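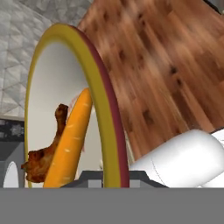
# 第四章　厨房中的操作规程：从仿真到实机

学习本章以前，请读者先复习第三章的两个概念：危险源和风险。本章会经常使用它们，不再重新定义。

家庭厨房对机械臂来说是一个困难的工作地点。工厂里的工位可以用围栏隔开，工件的位置由夹具决定，人进入工位要经过一道门，门打开，机器就停止。厨房没有这些条件。盘子可以放在任何地方，食物的形状每天不同，小孩子会突然跑进来。所以工业机器人的规则不能直接搬进厨房，需要一条一条地检查：哪一条还适用，哪一条要修改，哪一条缺少了，要由我们自己补上。

本章讨论的是第三种情况最多的一个阶段，就是仿真测试阶段。很多团队在这个阶段没有书面规程。他们认为规程是为实机准备的。我在Jildale教课的时候，也曾经这样安排课程：先让学生自由地做仿真，到了实验室再发安全手册。结果学生在仿真里养成的习惯，比如让手臂以最高速度穿过台面上方，到了实验室还继续保留。后来我把顺序改了，手册在第一次课就发。

## 4.1　一个任务，几条规则

我们用一个简单的任务作为本章的主线：机械臂把装有食物的盘子从台面的一处移动到另一处，盘子不倾倒，食物不掉落。这个任务在Agudelo课题中叫作“移盘任务”，以后各节都会回到它。

对人来说，这句话已经够清楚了。对于写规程的人，还不够。请看下面的问题：

- “不倾倒”允许多大的倾斜角度？是相对于台面，还是相对于重力方向？
- 食物在盘子里滑动，但是没有离开盘子，算成功还是失败？
- 夹爪碰到食物，是否要终止测试？
- 手臂经过柜门和家电的把手时，最小距离是多少，由谁测量？
- 任务超过60秒没有完成，程序应当继续还是停止？

Agudelo课题的第一版规程只回答了最后一个问题。负责整理记录的Octavio Quintero发现，不同的操作员对同一次测试给出了不同的判定。一位操作员认为盘子最后平放在台面上就是成功，另一位认为中间有过大的倾斜，应当记为失败。两个人都遵守了规程，因为规程没有写这一点。

从这个情况可以得到本章的第一条原则：**判定标准要写在测试之前，并且要写得让没有参加过测试的人也能使用。** 如果测试以后才发现标准有缺口，可以修改标准，但是修改以前的记录必须注明使用的是旧版本，不可以按照新标准悄悄改写结果。

## 4.2　工作区域的划分

移盘任务只需要台面，可是手臂能够到达的空间比台面大得多。规程应当把这个空间分成三类区域。

**任务区**：完成任务必须进入的空间。在这里允许接触，但是接触的对象要列出名称。

**通过区**：手臂可以经过，不允许接触任何物体。通过区的速度上限要单独规定。Agudelo课题规定末端速度不超过每秒100毫米，这个数值属于该课题，读者不应当直接引用到自己的系统。

**禁入区**：手臂的任何部分都不可以进入。请注意“任何部分”这几个字。初学者常常只检查夹爪的位置，忘记了肘部。当夹爪在台面上做很小的动作时，肘部可能在另一侧扫过很大的范围，嵌入式烤箱、抽屉把手和打开的柜门都可能在这个范围里面。

划分区域的时候，应当按照家具处于最不利的状态来画。抽屉如果能够拉开，就按照拉开的位置计算；烤箱门如果能够放下，就按照放下的位置计算。在仿真里做这项工作的费用很低，所以没有理由省略。

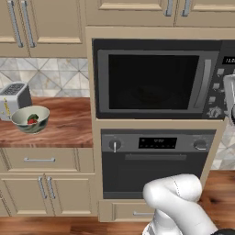

Yurani Huamán读过本节的初稿以后提出了不同意见。她认为禁入区如果总是按最不利的状态来画，小厨房里几乎不会剩下通过区，操作员会为了完成任务把限制关掉，而一条被关掉的规则比没有规则更危险。她建议把家具状态作为输入，门关着时用一张区域图，门打开时换另一张。

这个意见很有道理，我把它保留在正文里，请读者自己比较。她的方法要求系统能可靠地知道门的状态。如果传感器把打开的门当作关闭的门，手臂就会使用错误的区域图。我的建议是：没有独立的方法确认门的状态时，使用最不利状态；有两种互相独立的方法确认，并且结果一致时，可以切换区域图。切换本身要写入日志。

## 4.3　仿真记录能证明什么

Flurnstead的一个小组曾经提交过3,000次移盘任务的仿真记录，要求直接进入有人在场的实机测试。评审人Abelardo Mamani没有同意。他的理由写得很短：所有记录使用同一个盘子、同一种摩擦系数，台面的高度也没有改变。次数很多，但是条件只有一种。

仿真记录可以证明控制程序在已经模拟的条件下怎样工作。它不能证明模型和真实的盘子一样。因此，规程应当要求提交者除了结果以外，还提供下面的材料：

1. 改变过的条件，以及每个条件的范围；
2. 保持不变的条件，以及不改变的理由；
3. 全部失败的记录，包括被操作员中途停止的测试；
4. 规程的版本号和软件的版本号。

其中第三项最容易被忽略。中途停止的测试常常没有保存，但是操作员为什么按下停止键，正是评审人最想知道的事情。

## 课前准备

请在上课以前完成以下工作，星期四的讨论课会使用。

1. 选择一个你熟悉的厨房，画出台面的平面图，标出任务区、通过区和禁入区。先按照最不利状态画一张，再按照门全部关闭的状态画一张。
2. 为移盘任务写一份判定标准，长度不超过一页。请一位没有学过本课程的同学阅读，把他提出的问题写在背面，不要删去。
3. 阅读附录B中Minton实验室的停止记录，找出其中没有写明停止原因的条目，并且说明评审时你会向操作员提什么问题。

下一节从速度上限开始，我们要先说明怎样测量末端速度，然后再讨论上限应当由谁批准。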